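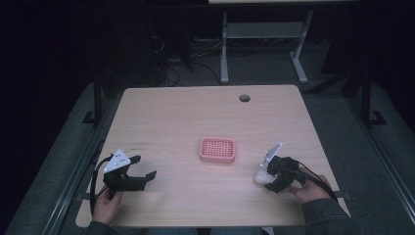

Tkachenko, Press Officer, Wernholm

Print | E-mail this page

Wernholm compares finger pads for hand-held grippers in Cendton

Cendton, August 21, 2019 – Wernholm has finished the first part of its comparison of finger pads for the Nosier hand-held gripper. The work was done at our test room in Cendton during 14 working days, and it will continue with a second set of pads.

The Nosier is held by the operator, one gripper in each hand. On top of each gripper there is a white marker plate, and a cable leads from the back. For the comparison we chose small household tasks, because these are the tasks our customers ask for most often. One of them is to take a piece of soap from the table, put it in a pink dish and take it out again. Soap is smooth and has no straight sides, so a pad that holds a box very well can still have difficulties with it.

Two kinds of pad were compared. The first is the flat black pad which is delivered with the gripper today. The second is a softer pad with the same outer size. Each kind was used for 1,000 grasps, and the operators changed hands after 500. A grasp was counted as good only if the object was lifted, carried and put down without a second try.

With dry and hard objects we found almost no difference between the two kinds. With soap the softer pad gave fewer second tries, but its edge was damaged earlier. The standard pad kept its shape longer and collected more dust on the surface. We now clean all pads at the start of each day, and this will also be written in the user manual.

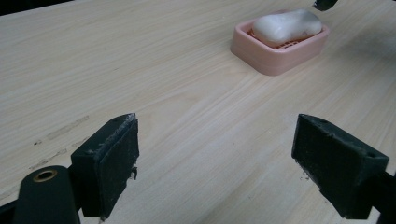

According to one of the operators, the angle of the wrist mattered more than the pad during the first days, and only when the movement had become a habit could a difference between the two kinds be felt. The same operator asked for a slightly longer pad – the short one makes it hard to reach into a dish with raised walls without touching the side.

Wernholm will follow this wish. A longer pad is now being drawn and will be compared with the present one under the same rules, on the same table and with the same objects. The cable will also get a new holder, so that it pulls less on the hand.

Present users of the Nosier do not need to change anything. Worn pads can be replaced by the user with a normal screwdriver, and spare pads can be ordered from our office in Cendton. The full table of results is sent on request.

Print | E-mail this page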